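Ternow library shuts early for floor repairs

5 Oct 2024

Ternow branch library closing at 2 p.m. every day starting Monday, the town said. Reading room floor is getting ripped out and replaced – boards near the back windows have been soft for years. Work runs till January if the weather holds.

Dandico got the contract. Four bids came in, theirs was the lowest. Crew starts with the childrens section, then moves toward the front desk.

Holds can be picked up at the Dimitrov Street branch, no extra fee. Late fines are paused for anyone with a Ternow card. The book drop stays open all night, same as before. Bus 107 stops at both branches but check the weekend times, they changed.

Story hour moves to the Tusance school gym. Sign-up is full for the first two weeks, waiting list at the desk. Parking on the school lot after 4 only.
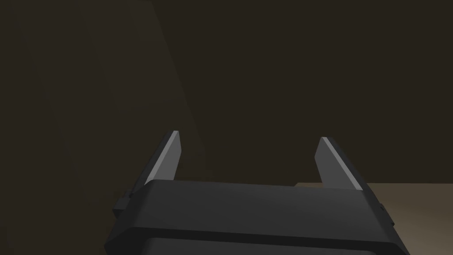 Marit Nordin wrote in to ask why the work couldnt wait for summer, when the school kids dont need the tables. The town hasnt answered yet – next open meeting is at the end of the month.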